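I have been promised a laundry robot for most of my adult life, so when Anitha Murthy said she had the arm at our shared workshop "basically folding towels," I asked what the word basically was doing in that sentence.

She laughed, and then she gave me a key and told me to find out for myself. That was in July. I've put in 34 evenings since then, and I have opinions.

The project is called Plimberg. Four of us work on it, when we work on it. Anitha writes most of the code, Vasanthi Chacko does brackets and anything that needs a drill, and I'm the one who complains about the log files. The plan is modest on paper: pick up one corner of a folded cloth, open it, fold it again. My niece could do that at two.

## What we have so far

The arm was the easy part, oddly. It goes where you tell it. Vasanthi spent far longer on the camera pole, which started life as a desk lamp clamp and drooped a little more each night until she gave up and rebuilt it. If the camera moves, every height we've measured is wrong, and you don't find out until the gripper is pressing into the table.

Cloth is the hard part. A block stays where you put it. A towel has a new shape every time you breathe near it, and a dark one gives the camera very little to work with. I argued for a checked dish towel with nice obvious lines. Anitha said that would be cheating, and we've used the dark red one ever since.

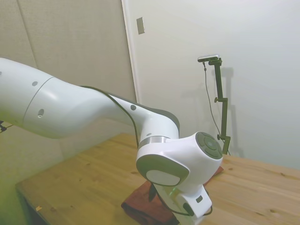 ## What the numbers say

We have 3000 logged grasp attempts. It sounds like a lot, and people nod when I say it. But a good share come from before the camera pole was rebuilt, and I don't trust any of those. Anitha wants to keep them in. We are still having that argument.

What I do trust is the stopwatch. A full fold, on a good run, takes about 4 minutes. I can do the same towel in the time it takes to say so – and mine comes out square.

A guy from Tedden, the makerspace across the river, told us we should throw a bigger model at it. Maybe. I've heard that about every problem since I started hanging around workshops, usually from someone who won't be there to run the thing.

My own list for next month is dull. Mark the table so the towel starts in the same place. Measure the heights again before each session. Stop changing the grip force and the approach angle on the same night, then wondering which one helped (Anitha, I'm looking at you).

I'll post the next batch of results either way. Vasanthi has already asked if it can do fitted sheets, and I've asked her to keep that to herself until the towel works.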